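In defense of the ugly mug

My sister-in-law gave us a boxed set of six matching cups when we moved, and I have spent two years feeling guilty about them. They're lovely! They stack, they're the color of oatmeal, and every one of them is still in the box on top of the fridge. What I drink my coffee from is a fat brown thing with a chip near the handle that I bought for 60 cents at a church sale in Nerko.

I used to think this was laziness. Now I think I'm right and the box is wrong, and I'd like to make my case.

A matching set asks you to treat all its members the same. You reach in, you take whichever one is in front, and you never learn anything about it. My cupboard doesn't work like that. The tall green one is for soup when I'm sick. The one from Floradari (a garden center that closed ages ago) is for guests I like. My friend Farah Kusuma has claimed the one with the badly painted goose, and if somebody else gets it she goes quiet until they've finished.

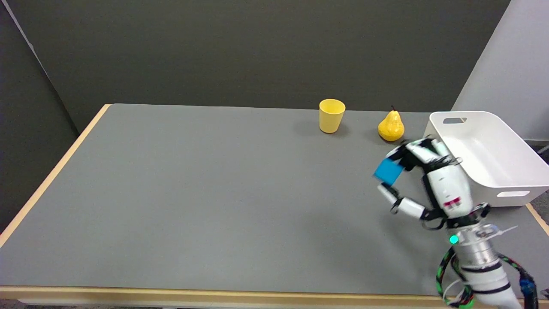

A yellow cup, with a pear to match.

I'll admit color does a lot of the work for me. Give me a plain cup in a loud color and I can forgive it for having no history yet. It can get some. What I can't warm up to is that pale, speckled, tasteful stuff that looks as if it's waiting for a magazine to come by – and there's so much of it now.

Janaka Rathnayake, who I've argued with about this since college, thinks I'm being sentimental about junk. He got rid of everything in one weekend and bought a full set, and he says opening the cupboard makes him feel calm. Fine. I've had coffee at his place and it was very good coffee, and I couldn't tell you one thing about the cup.

He does have a point about space. I counted mine for this piece and got to 40, in a house with two adults in it, and a few of those I'd be happy to see go. The travel mug with no lid can leave whenever it wants. So can the one that says Jillness in gold letters that scrape your lip.

But the brown one stays. My husband offered to file down the chip last January and I told him to leave it alone, my thumb goes there. As for the six in the box, I've started asking around, and Farah's nephew is moving into his first apartment this summer.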